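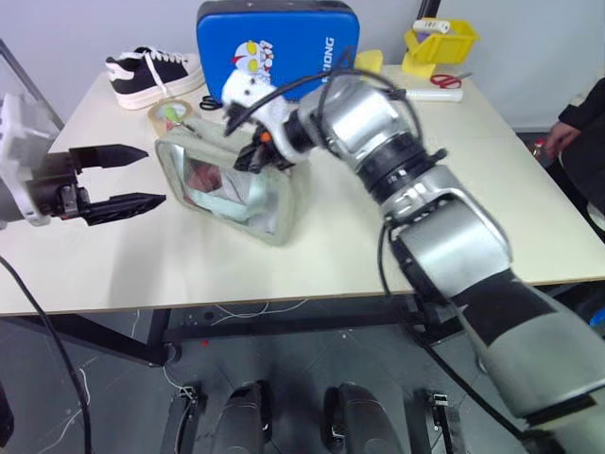 Open day at the Trollness workshop, April, written up the same evening

Right, getting this down before I forget which bits were the demo and which bits were the chat over sandwiches afterwards. We got there at ten and went straight through to the two-arm cell, which they call Mai. I'd pictured something behind a big fence, but you can stand pretty much at the corner of the table!

The job was handling a soft pouch, the beige fabric sort with a clear window. One gripper goes down onto it from above and the other waits at the left with its fingers open. I liked that they leave the table messy on purpose (shoe, packing tape, scissors, a sponge, a bright blue padded case at the back), as our own trials at Vulberg have always been on a bare top and I think we've been flattering ourselves.

Things I asked about:

Shiny plastic. The window throws light streaks back at you, and I wanted to know if that upsets the vision. They said yes, quite a lot, and the fabric border is what they aim for. Same trouble we had with the Brultine sachets, then.

Finger pressure. Set by hand for each kind of object so far. They've logged 936 tries on pouches and 476 on shoes, and the shoes are going better, which surprised me.

Cables. Theirs run outside the arm in loops, one over the top and one trailing from the elbow. I asked about snagging and got a bit of a laugh. They've put the speed down to 170 mm a second for visitors, so I'd love to see it on a normal day.

To do our end: find the old box of pouches, try the border grip on ours, and put some clutter on the table before the next run. Also ask whether they'd share their object list. I wrote the contact down on the back of the parking ticket, now pinned above the kettle. Whoever tidies up, please leave it there!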